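Quick one tonight, I have to be up at 5 and there's still dishes.

So the mill. If you live anywhere near Luka you already heard. Ultow is shutting the dye house for good at the end of April and the letter says 38 people, which is nearly everyone I ever ate lunch with. I was there for nine years before I left so I don't have a right to be as upset as I am. Upset anyway.

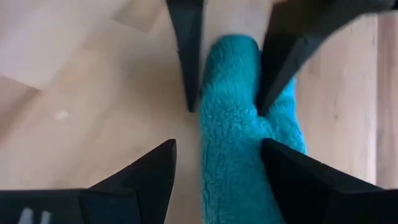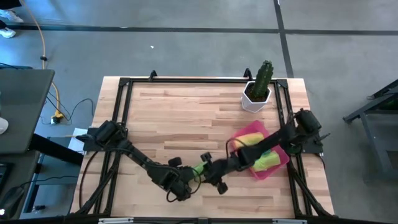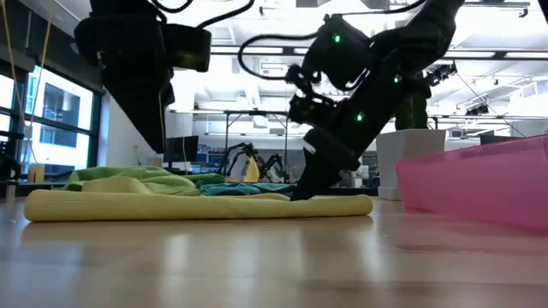 Cloth on the wood, teal in the first one, yellow in the last.

Anyway. The letter. Azadeh Yazdani read it to me over the phone because she was too mad to type it out. One page. Half of it is about energy prices and the new water discharge fee, which went up again in the winter, and yes ok, a dye house uses a stupid amount of water. I get that part. I even believe it. What I don't get is finding out from a sheet of paper taped up by the time clock. No meeting till the day after. Then the meeting was eleven minutes, and the plant manager wouldn't sit down for it.

Severance is a week per year, capped. Azadeh has been there 34 years. Capped!! She'd have done better to get fired back when they still had the old contract. Her words, with more swearing.

Things I keep thinking about. The smell of the hot vats in the morning. The radio that only got one station. How Yasaman Vahidi could match a shade by eye faster than the machine could, and the supervisor would run it through the machine after her anyway, every single time, and then write down her number. She trained me my first month. I ruined a whole lot of navy and she told them it was a bad valve. Never brought it up again, not even to tease.

She's ok, I think. Her cousin works at Ebrahimi, the upholstery place over the county line, and they might take a few people for the cutting room. Might. It pays less and its a 40 minute drive. Pesomis is hiring too but that's nights and warehouse, and half the dye house has bad knees by now.

The town thing is what scares me. The paper said 891 jobs at the mill at the peak, back when my dad was on the loading dock. I don't know what the number is after this. The weaving side is "under review" which, come on. We all know what that is. The diner already cut its breakfast hours. My sister's landlord is trying to sell.

And the council put out a statment saying they're "in conversation with the company." Where was the conversation in the fall when the fee was being voted on? I went to that one. Mostly empty chairs, me included for the second half, I had to pick up the kids. So, that's on me a little.

There's a sign up sheet at the library for help with unemployment forms, evenings from 6. Go even if you think you know how, they changed the website and it eats your answers if you take too long. Bring your last pay stubs. Azadeh is going and she said she'd save seats for anybody who doesn't want to walk in alone.

If you were dye house, any year, leave a comment or just call me, same number. I want to get everyone together before the last shift, probably at my place, probaly chili. Bring a chair if you have one.

Ok dishes.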